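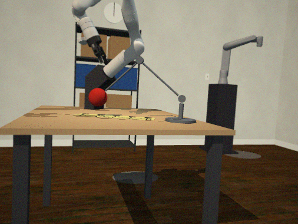 2018年1月31日

通了!晚上快九点的时候整条链路跑通了,从目标位姿进去,到关节指令出来,中间没有一个模块报错。我在椅子上坐着看了好几遍回放,然后下楼买了一碗面,吃到一半又想起一个参数没存,端着剩下的半碗跑回来了。

得从早上说起,不然过几个月我自己都看不懂。

早上先处理昨天留下的那个抖动。白臂只要靠近支架,末端就开始细细地颤,幅度很小,画曲线才看得清楚。昨天我一口咬定是增益太高,把七个关节的比例项挨个往下调,调到手臂软得像面条,抖还是抖。今天换了个思路,把规划器的输出直接存盘,不经过控制器,单独画出来看。结果轨迹本身就是锯齿形的!控制器一直在老老实实跟踪一条烂轨迹,我冤枉了它整整一天。

锯齿是重规划惹的。Curdale每隔一小段时间就重新求一次逆解,而白臂是冗余的,同一个末端位姿对应一大堆肘部姿态,它这次挑了肘高一点的,下次挑了肘低一点的,来回摇摆。离支架远的时候两种解代价差得多,不会换;一靠近支架,避碰代价顶上来,两边差不多一样贵,就开始跳。想明白的那一刻真痛快,我在白板上画了两个坑和中间的一个小土包,Sorcha Skinner路过看了一眼,说这不就是迟滞嘛,加一项就完了。对,就是迟滞。我在代价函数里加了一项,惩罚新解和上一次解之间的关节距离,十来行代码,锯齿没了。

然后我就膨胀了,觉得上午能把整个任务收掉。

当然没有。第二个问题是夹爪的朝向。目标明明写的是朝下,仿真里它偏偏斜着朝右下方指,手指停在黑色基座的上头,离红球还远着呢,红球在下面,它连看都不看。我先怀疑标定,再怀疑模型文件里腕部的安装角,翻来覆去改,越改越歪。快到中午的时候Areeba Swati远程连进来帮我看,问的第一句话就是:四元数是w在前还是w在后?

……w在后。Casado那边感知模块发出来的消息,w在后;Trinoden的接口要的是w在前。四个数都是合法的,模也是1,谁都不会抱怨,就是转到别处去了。我去年六月在另一个项目里踩过一模一样的坑,还专门写过一条备忘,备忘现在就贴在显示器左边,被一张外卖单盖住了。外卖单已经扔掉。

顺手做了一件早该做的事:给姿态包了一个类型,构造的时候必须写明顺序,不写就编译不过。改接口改到手酸,一共牵出三处别的地方也在裸传四个浮点数,其中一处在灰臂的驱动封装里,暂时没用到,可是下个月肯定要用。现在抓出来真是赚了。

下午弄避碰。这个部分我最喜欢,值得多写一点。

现在的任务设计是这样:桌上立着一个灰色的小支架,圆底盘,短立柱,上面两节细杆折成一个倒过来的V字,末端连着红球。白臂从桌子那一头伸过来,要在不碰到支架的前提下靠近球。听着简单,难就难在支架上面那个关节正好卡在白臂肘部旁边,从我常用的那个视角看过去,两个东西几乎贴在一起。视觉上贴着,三维里到底差多远,光看画面是判断不出来的,我在这件事上吃过好几次亏。所以今天把距离查询的结果做成了叠加显示,每一帧把最近的一对几何体找出来,在它们之间拉一条线,线的颜色跟着距离变。画出来以后一目了然,我盯着那条线看它从绿变黄再变回绿,比看电影过瘾。

细杆的碰撞体原来用的是三角网格,查询慢,结果还一惊一乍的,法向在相邻三角片之间会突变,梯度跟着跳。换成胶囊体之后又快又平滑。底盘换成扁圆柱。球本来就是球。白臂的连杆也全部换了胶囊,只有腕部那段形状太怪,我用了两个胶囊拼,稍微胖了一点,先这样。控制循环终于稳稳地待在100赫兹上了,一下午没有掉过。

Ingeborg Kuster建议把安全距离设成随速度变的,走得快就离远点,走得慢允许近点。我试了一个最土的线性版本,效果出奇地好!手臂在空旷的地方大步流星,快到支架的时候自己慢下来,侧着肘过去。没有人教它侧肘,是代价项加在一起自然出来的动作,看着特别像一个人端着汤从别人椅子背后挤过去。这种时候我就觉得这份工作真是太好玩了。

感知那一侧今天也有进展。球的检测之前纯靠颜色阈值,球是正红色,左上亮,下沿暗,暗的那一圈老是被阈值吃掉,圆心就往亮的一边偏。改成先在色相上取区域,再用边缘点拟合圆,偏差小了很多。麻烦的是球后面就是机器人的黑色底座,球的轮廓和它叠在一起,暗边对黑底,边缘点很弱。我给拟合加了个稳健估计,弱的那一段允许丢掉,剩下的弧够长就行。地板是深红褐色的木纹,我一度担心会误检,跑了一圈,色相上分得开,饱和度也差得远。架子上的纸箱也没有捣乱。桌面上那条黄色长条倒是让我多看了两眼,上面断断续续的黑色标记从这个低视角看压得太扁了,当定位参考根本没法用,Dymphna Brennan说换一个高一点的虚拟相机就能用上,明天试。

傍晚开始批量跑。随机起始姿态、随机支架角度、随机光照方向,一共2670次,开着八个进程并行,风扇吵得像要起飞。中间我不敢碰机器,就在旁边整理笔记,每隔几分钟忍不住偷看一下计数。

2587次到达目标且全程无碰撞。

去年这个时候我们还在为能连续成功十次发邮件庆祝呢。失败的那些我粗粗翻了一遍,大部分是同一类毛病:支架的上关节摆得太靠近肘部,初始状态就已经在安全距离以内,优化器一开始就站在不可行的地方,怎么走都是罚。这算出题出错了,生成场景的时候应该先检查一遍。另外有几次是真的规划失败,绕不出来,种子都记下来了,留着做回归测试。还有一次特别奇怪,手臂走到一半停住,既没报碰撞也没报超时,就那么停着。我重放了三遍,第三遍它自己又好了。不喜欢这种。怀疑是两个线程抢同一块状态缓存,加了锁和日志,等它再犯。

跟Elspeth Moncrieff通了个电话,她在Plimside那边准备真机,问我仿真里用的步长。我说2毫秒,她说真机通信的抖动比这个大,让我在仿真里加随机延迟再跑一遍。她说得对,我心里也知道她说得对,就是今晚不想听。加延迟的开关已经写好了,默认关着,明天第一件事打开。估计成功率要掉一截,掉就掉吧,现在有叠加显示了,掉在哪里看得见。

哦对,还有回放工具。今天终于能拖时间轴了!以前要看某一刻只能从头放到那里,现在随便拖,拖到哪帧,关节角、最近距离、代价各项全部同步更新。我拖到夹爪离球最近的那一段来回看,肘部那个动作真漂亮。代价分项用的是堆叠图,哪一项在主导,颜色一涨一落清清楚楚,迟滞项在重规划的瞬间冒一个小尖,然后马上下去,和白板上画的一样。Sorcha说配色太丑,我说功能先行,她发来一套配色,确实好看,已经换上了。

明天要做:
随机延迟打开,同样的种子重跑
场景生成加可行性检查
高视角虚拟相机,试黄色长条上的标记
腕部碰撞体再瘦一圈
灰臂的姿态接口补测试
买面的时候记得把伞拿回来

代码已经推上去了,分支名起得很随便,回头再改。快十二点了,脑子里还在转那个侧肘的动作,想着要是把夹爪换成带偏心的工具,胶囊要不要跟着变成可配置的……应该要。先写在这里,睡觉。

最近的日记
逆解为什么老是挑肘部
把三角网格换掉之前做的测速
Trinoden接口升级的一点记录
Casado消息格式备忘(四元数顺序!)
去Plimside看真机
回放工具第一版,不能拖时间轴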